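**Foro vecinal de Irnirport › Fiestas y actos › Desfile de octubre: ¿recorrido corto o largo?**

---

**marea_baja** · 10 de enero de 2025

Buenas tardes a todos. Escribo en español, que no es mi primera lengua, y pido disculpas por adelantado si alguna frase suena rara.

Quiero hablar del desfile del próximo octubre. El ayuntamiento ha publicado una propuesta en la que el recorrido se queda en 800 metros, desde la plaza del mercado hasta el muelle viejo, sin pasar por la calle alta. El año pasado desfilamos con la asociación de baile y la espera antes de salir fue de 90 minutos, de pie y con niños pequeños. Por este motivo entiendo que se quiera cambiar algo. Lo que no entiendo es que se acorte la parte bonita y se deje igual la parte mala, que es la espera.
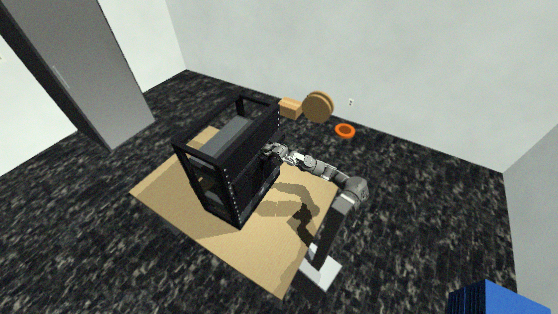 La calle alta es además donde viven muchas personas mayores que solamente ven el desfile desde el balcón. Mi vecina tiene 87 años y saca la silla desde por la mañana. Si no pasamos por allí, para ella no hay desfile.

¿Alguien sabe si se pueden presentar alegaciones, y hasta cuándo?

---

**tuba_oxidada**

Hola, marea_baja. Se entiende todo perfectamente, yo también aprendí el español de adulto.

Toco en la banda y mi opinión es la contraria. La calle alta tiene una pendiente que para el público es pintoresca y para quien lleva una tuba es un castigo. Subimos tocando la marcha, llegamos arriba sin aire y justo allí está la tribuna. El resultado lo oyó todo el mundo. Con el recorrido corto tocaríamos mejor y hasta podríamos repetir una pieza en el muelle.

En lo de la espera te doy la razón.

---

**rosquilla**

¿Pintoresca? Llevo toda la vida viendo subir a las bandas y ninguna se ha muerto. En Kidavport suben una cuesta peor y con uniforme de lana.

---

**tuba_oxidada**

En Kidavport la banda va en un remolque en la cuesta, rosquilla. Lo he visto con mis ojos, porque he tocado allí dos veces.

---

**rosquilla**

Pues un remolque, solucionado.

---

**noel_panganiban**

Buenas noches. Soy Noel Panganiban y coordino la salida de los grupos. Intento contestar en orden.

Las alegaciones se presentan en el registro, en papel o por la página, hasta final de mes. No hace falta ser una asociación, vale cualquier persona empadronada.

Sobre la espera: el año pasado hubo 2742 participantes y todos fueron citados a la misma hora. Fue un error y lo reconozco. Este año proponemos 4 turnos de llegada, con los colegios en el último para que salgan casi sin pararse. 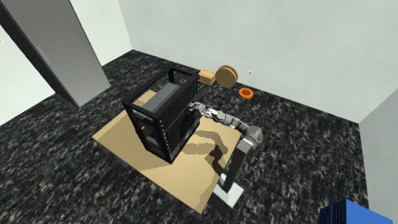 También estamos buscando un local cubierto cerca de la plaza, para guardar los instrumentos y para que los grupos se cambien de ropa. Hasta ahora hemos visitado dos y ninguno me convence: uno es grande pero tiene tres escalones, y el otro está a pie de calle pero el bombo no cabe por la entrada. A mí me gustaría una cosa sencilla, con una puerta ancha que se pueda dejar abierta, como la gris de la imagen, y con un suelo oscuro y moteado parecido, donde las pisadas no se noten tanto después de una mañana de lluvia. Si alguien conoce un sitio así, que me escriba por mensaje privado, por favor.

Sobre la calle alta no decido yo.

---

**marea_baja**

Muchas gracias, Noel, por una respuesta tan completa. Lo de los turnos me parece muy bien. Tengo una pregunta: si un grupo llega tarde a su turno, ¿pierde el puesto o pasa al final? Lo pregunto porque nosotros dependemos del autobús de Kidavport, que en fiestas viene cuando quiere.

---

**noel_panganiban**

Pasa al final de su turno. No se queda fuera.

---

**linterna_verde**

Yo he leído la propuesta entera, anexos incluidos, y hay una cosa que aquí no se ha comentado. En la página seis dice que el muelle viejo se cierra al público por el lado del agua. O sea que la mitad del sitio que ganamos abajo lo perdemos otra vez. Con ese cierre, prefiero la calle alta aunque las bandas sufran.

En cuanto al local, la sala de detrás de la panadería Sakura estuvo en alquiler el verano pasado. No sé si sigue libre. En la cafetería Đặng, que está enfrente, os pueden decir quién tiene la llave. Para mover atriles y cajas convendría además algún carrito. 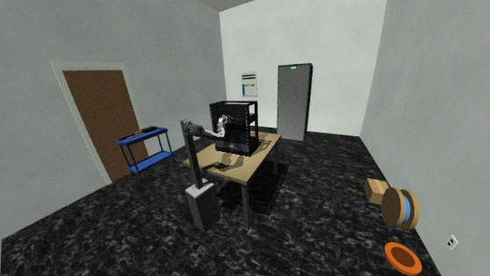 *Carrito azul de dos alturas, junto a la puerta marrón.*

Con dos como ese ya se descarga mucho, siempre que no haya escalones.

---

**tuba_oxidada**

No había visto lo del muelle. Si se cierra el lado del agua, el público se nos va a poner encima, y con los trombones eso es peligroso de verdad. ¿Y un recorrido que baje por la calle alta, en lugar de subirla? Se empieza arriba y se termina en la plaza.

---

**rosquilla**

Eso sí me gusta. Y no creas que te lo digo a menudo.

---

**marea_baja**

A mí también me parece una buena solución, y mi vecina tendría su desfile. Voy a redactar la alegación con esta idea y la copio aquí antes de presentarla, para que me corrijáis las preposiciones. ¿Se dice «alegación a la propuesta» o «contra la propuesta»?

---

**linterna_verde**

«A la propuesta». Y pon el número de expediente arriba del todo, que si no te la devuelven.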